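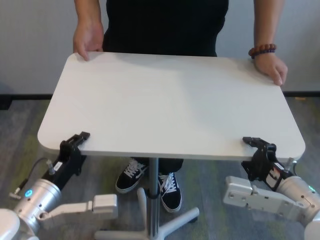
Mobiliario / Mesas auxiliares y de columna

Mesa de columna central Kallari, tablero blanco
Publicado el sábado, 23 de febrero de 2019

La Kallari es una mesa de un solo apoyo: tablero rectangular blanco con las esquinas redondeadas, columna fina de metal gris y base en estrella de color gris claro. La distribuye Trutel y se vende desmontada en un único bulto. La unidad analizada se compró en tienda y lleva en uso desde mayo, primero como mesa de apoyo para documentación y después como mesa de trabajo de pie para tareas cortas.

Tablero
Medidas nominales de 900 × 600 mm. Las medidas reales coinciden con la ficha dentro de lo que permite apreciar una cinta métrica corriente. El acabado es mate y liso, con una textura muy tenue que se percibe mejor con luz lateral. Bajo luz de techo no produce reflejos molestos, lo que se agradece al leer papel satinado. El canto delantero se distingue como una banda fina, algo más clara que la superficie. No hay rebabas ni zonas levantadas en las esquinas, que es donde suelen aparecer los defectos en esta gama de precio.

La limpieza se resuelve con un paño húmedo. El rotulador de base agua sale sin dificultad; el bolígrafo deja sombra si se insiste poco. Los cercos de café de una mañana entera requieren jabón. El grafito se extiende antes de desaparecer, y conviene retirarlo con goma.

Columna y base
La columna baja desde el centro del tablero y lleva un anillo oscuro a cierta distancia de este. La altura es fija. Se echa en falta una versión regulable, que Sindier sí ofrece en su catálogo con un tablero parecido, a un precio superior y con bastante más peso. La base reparte las patas en abanico y deja sitio para los pies a ambos lados de la columna, sin travesaños. Sentado en un taburete alto, el usuario tropieza a veces con la pata más próxima; de pie, el problema desaparece.
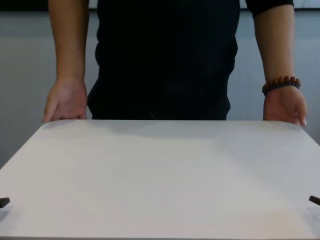

El comportamiento frente a cargas descentradas es el esperable en un apoyo único. Con el peso repartido, la mesa no se mueve. Con las dos manos apoyadas en las esquinas de un lado largo y presión moderada, el tablero cede un poco y vuelve a su posición al soltar. Escribir a mano cerca de una esquina transmite una oscilación ligera, perceptible en un vaso de agua lleno. El fabricante declara hasta 600 N de carga vertical centrada, dato que no se ha comprobado. Para cargas en el borde no facilita ninguna cifra, y debería hacerlo: es el caso más desfavorable y también el más habitual.

Comparada con la Chareonsuk de doble columna, la Kallari pierde en rigidez y gana en acceso. La Chareonsuk admite un tornillo de banco pequeño; aquí no lo recomendaría. A cambio, la Kallari puede arrimarse a un sofá o a una cama sin que la segunda columna estorbe.

Montaje
La unión entre tablero y columna se hace con 4 tornillos de cabeza hexagonal. La llave suministrada es corta y obliga a trabajar con el tablero boca abajo, sobre una manta o un cartón. Orden seguido: base a columna, columna a tablero, apriete final en cruz. Las instrucciones proponen apretar a fondo desde el primer tornillo, con lo que el último entra forzado. Tras unas semanas hubo que reapretar dos de ellos; desde entonces no se ha apreciado holgura.

Para cambiarla de sitio, lo más cómodo es sujetar el tablero por dos esquinas, con el pulgar encima y los demás dedos por debajo del canto. Arrastrarla marca los suelos blandos — los apoyos de serie son duros y se han sustituido por fieltro adhesivo. 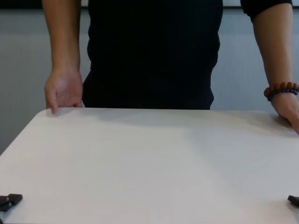 Valoración

Acabado del tablero: bueno
Estabilidad con carga centrada: buena
Estabilidad con carga en el borde: justa
Montaje: correcto, instrucciones mejorables
Espacio libre bajo el tablero: muy bueno

Adecuada como mesa auxiliar o para trabajo ligero de pie. No adecuada para monitor sobre brazo, máquina de coser ni herramienta fija. Los tornillos de repuesto se piden a Trutel por correo electrónico; el pedido de prueba llegó completo, con una arandela de más.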